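Bruldale Loose Wiring: data card

Version 3, December

What's in it

1656 photos of small wiring harnesses lying on things. The harnesses come in 12 patterns, all cut and twisted at the bench in Dulport by Selorm Korletey, who has opinions about twist direction and will share them. If you were hoping for car looms or anything with a fuse box, you want a different dataset and a bigger table.

Each photo has a row in harness.csv with these columns:

photo_id
pattern (1 to 12)
colors, in alphabetical order, separated by a plus sign
twisted (yes, no, partly)
ends (bare, ferrule, connector, unclear)
surface
shape (straight, loop, heap)

"Heap" was added in version 2, after Theophilus Tsikata labeled an entire afternoon's work as "loop" out of what he called optimism. Those rows have been redone.

Labeling rules worth reading before you email us

A twisted pair counts as two colors, so red and black wires next to a green-and-yellow pair go in as black+green+red+yellow. Version 1 treated green-and-yellow as a single color. We got letters.

Short silvery ends are a nuisance. A ferrule and a neatly stripped tip look alike at this size, and "unclear" is a perfectly respectable answer. Comfort Quansah and Omolara Babalola labeled the ends separately and disagreed on 672 photos, all of which are now "unclear". Peace has mostly returned.

Surface is the color of whatever the wires are lying on. Orange-yellow is one value, written orange_yellow. Please don't split it into amber, mango and school bus. Somebody already tried.

Known problems

Glossy surfaces throw back the lights, and a white streak can pass for a white wire. No pattern contains white wire, so if your model finds one, it has found a lamp.

Scratches on the tops are left as they are. They get worse as the photo numbers go up.

Patterns 4 and 9 differ only in length. We regret pattern 9.

Files

photos/
harness.csv
patterns.txt
CHANGES

Black and red side by side, green and yellow twisted, on orange_yellow:

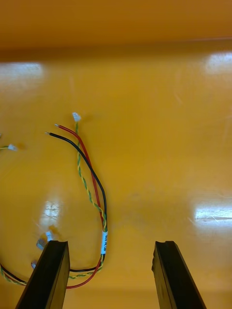 Photo: Bruldale Loose Wiring / Bernice Agyeman

Corrections go to Bernice, with the photo_id in the subject line. "The one with the red wire" does not narrow it down.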